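Friday, cell 2, bin picking. Stop at pick 158, again. 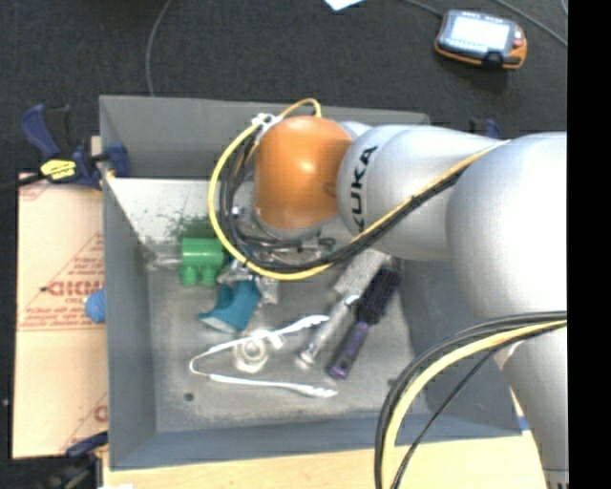 Third protective stop this week with the same code, and I still don't buy the explanation. Milon's log calls it a collision with the bin wall. Clementina Figueiredo replayed the path offline and got 30 mm of clearance at the closest point, so either the model of the bin is wrong or the arm hit nothing and the torque reading is lying. My money is on the cable loop. It goes over the top of the orange wrist joint, down and back underneath, yellow on the inside of nothing and the black ones tucked against it, and the zip ties hold it at one spot only on that side. Turn the last axis far enough and the bundle has to pull on something. The controller can't tell a tight cable from a wall.

Bronisława Ziółkowski thinks the bin crept. Possible, but it is clamped and I found no fresh marks on the table. She also blames the clear packaging for bad depth. Fine, that would explain a missed pick. It doesn't explain a torque spike in mid-air.

The Aoki patch (build 3201) was supposed to "improve contact detection". What I see is up to 4 stops a shift, same as in March. Raising the threshold is off the table as far as I'm concerned - that hides the fault and leaves us with an arm that pushes harder before it quits.

To do: rerun with the last axis limited, same objects, hairbrush and tongs left in. Then retie the loop with more slack and run it again. One change at a time, please. Gitovstead wants a cause in writing and I don't have one yet.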